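Comparing hand-held grippers: your questions

Which two grippers are you comparing?
The Hargate and the Senik. Both have black fingers and both are held in the hand, so please do read the label before you write anything down – we've all mixed them up at least once.

How many tries does each one get?
We settled on 500 per gripper, which sounds like a lot until you get going, and then a Monday morning takes care of a good chunk of it.

Can I bring my own objects?
Oh, please do! Mahtab Fallahi keeps the list, so drop her a line first.

Why do you use clear plastic boxes so much?
They're hard on the cameras, and we'd like to know early which one copes. A tinted organizer with its lid open and both latches hanging is a lovely tough case, with see-through walls and all those little dividers.
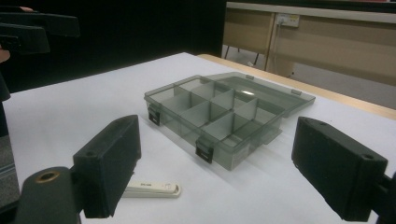
Where do I send my notes?
To Roxana Tamayo, by the end of June if you can manage it. Rough notes are fine.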